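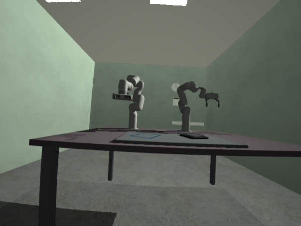
Dragica Halilović told me on the last thread that I was daft to buy more paint before looking at it with the lights on, so I've done that, and I'm still stuck!

We've done the spare room in one green, same tin, two coats all round. Except it looks like three different greens. By the window it's grey and a bit swampy, opposite it's almost mint, and the end wall can't make its mind up. My other half likes it. I don't, and his mum's coming in September. Do I repaint the dark wall a shade lighter to even it up, or will that look odd? It's a Vistberg matt, code 3725 if that means anything to anyone.

Posted by hernbygirl

Nendeck Nige

Don't touch the dark wall. The one with the window in it never gets any daylight on it, it's all going past, so it'll always look murkier than the wall facing it. I did exactly what you're planning in our back bedroom and by the evening, with the lamps on, I had one pale wall that looked like I'd run out of paint. Took me a whole Saturday to put it back.

Try the bulbs first. Warm ones drag green towards khaki (I hate it), so go for something more neutral. And have a look at your ceiling as well, a greyish ceiling doesn't throw much light back down. Ours went brilliant white and it helped no end.

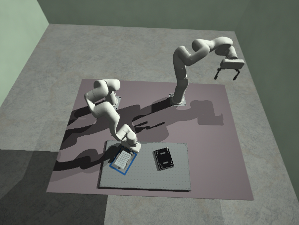

Mint on the left, a darker grey-green on the right.

khunthong_2

just paint it white, green is a pain

Pat from Hernby

Agree with Nige, mostly. I'd also look at the floor, because a big pinky or purple rug next to green can make it seem greener than it is. Roll yours up for a day and see what you think. Mine's gone in the loft. And do you know if they still do that matt in the small tins? I've got a patch behind the radiator to finish.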